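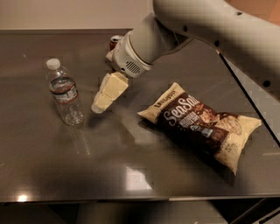

M. Agbenyega
Equipment Coordinator, Hanby Food Service Training Kitchen

The Trotia arm has been on loan to the training kitchen at Hanby since June, under the evaluation terms offered by its supplier, Punderitz. Several readers of this blog work in schools, clinics and small catering operations, and have written to ask whether the package is suitable for a site without engineering staff. The following remarks are my own. They do not represent a purchasing decision by the kitchen, which has yet to be made.

What is offered

Punderitz offers the Trotia as a monthly service. The fee quoted to us was $1,710 per month, covering the arm, the gripper, the control software, remote support during business hours and one replacement set of finger pads. Delivery and installation are billed separately. The minimum term is 7 months, after which either party may end the arrangement with thirty days' written notice.

The table is not part of the package. We used one of our own stainless steel tables, and the supplier raised no objection. Sites planning to do the same should ask for the floor drawing before delivery. Ours arrived on the same truck as the equipment, and an entire afternoon was spent moving a shelving unit that could have been moved the week before.

Setup

Installation took most of a working day. The technician was courteous and kept to the schedule. Calibration was explained once at normal speed and once more slowly at our request. The written guide is adequate on startup and shutdown, and weak on everything in between. The section on changing the finger pads refers to a drawing that does not appear in our copy. Support sent the missing page the next morning.

Operators are expected to complete a short course on a laptop. Two of our staff finished it in a single shift. The course is clear about the stop control and about keeping hands off the table while the arm is enabled, and these points are repeated often enough that they are remembered.

The grocery table

Our principal interest is in sorting and staging mixed groceries, which arrive in the kitchen in no particular order and in every sort of package. The supplier's demonstration used small cartons of equal size. We asked to work with ordinary items instead, and settled on bottled water, canned soda, bagged potato chips and butter. Each presents a different difficulty. The bottle is clear, the can is smooth, the bag is full of air, and the butter will take a mark from nearly anything that touches it.

The software asks the operator to select an item on a screen and confirm the approach before the arm moves in. This is slower than full automatic running, which is also available, but I recommend it for the first month at any site. It gives staff a chance to see how the arm intends to reach an item when something else stands close by.
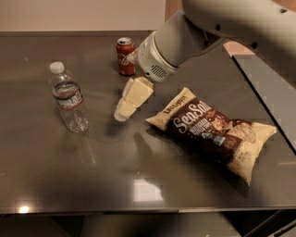

The grocery table: bottled water, a can of Coca-Cola, butter and sea salt chips, with the gripper housing just above the butter.

Results by item

The can gave the least trouble. The gripper closes evenly, and the default pressure setting did not need to be changed. The only failures occurred when other items had been set so close to the can that the fingers had no room to open.

Bottled water was satisfactory. Clear plastic on polished steel is a demanding subject for any camera, and the software sometimes offered the reflection of a bottle as a second item. Support advised us to lower the brightness setting, and the false selections became less frequent. They did not stop. A kitchen with strong overhead lights and steel surfaces should raise this matter before signing.

The bag of chips required patience. At the default setting the fingers pressed too far into the bag before the software registered contact. After the soft package setting was turned on, bags were lifted by the body without splitting, although some chips were certainly broken. Lifting by the sealed end was more reliable, but the operator must choose that point by hand each time.

Butter was the hardest item in the group, and here I would advise caution. The arm can pick up a wrapped stick without difficulty. Once the wrapper has been opened, the grip leaves impressions and the pads must be cleaned before anything else is handled. Our staff concluded that opened butter should be moved by a person, and I agree with them.

Cleaning and upkeep

The white housing wipes down easily. The grille on the side of the gripper housing collects dust and should be cleaned with a dry brush only, according to the guide. The stepped faces of the fingers hold crumbs and grease in the corners, and cleaning them properly takes longer than cleaning the whole of the rest of the arm. I have suggested to Punderitz that a smooth finger be offered for food sites. The reply was polite and made no commitment.

The pads are rated by the supplier for 900 hours of use. We have not reached that point and I cannot comment on the rating. Replacement sets beyond the first are charged.

Support

We opened 19 support requests during the evaluation. Most were answered the same day. Those concerning the calibration screen were answered with the same paragraph from the guide and had to be sent back with a request for further help. The telephone line was consistently better than the web form, and I would direct new customers to it.

Noise was also asked about. The arm is quieter than our dishwasher and louder than our refrigerators. Conversation beside the table is possible at an ordinary volume.

Recommendation

For a site that handles cans, bottles and closed packages in regular quantities, the Trotia is a sound piece of equipment and the monthly fee is defensible. For a site whose work is chiefly with opened or unpackaged food, I would not recommend it in its present form. Smaller kitchens should look closely at the minimum term, which is long for a first trial, and should ask whether a shorter period can be arranged. We did not ask, and I regret it.

Questions about the floor drawing and table height may be left in the comments. I will post our measurements when the evaluation file has been returned to me.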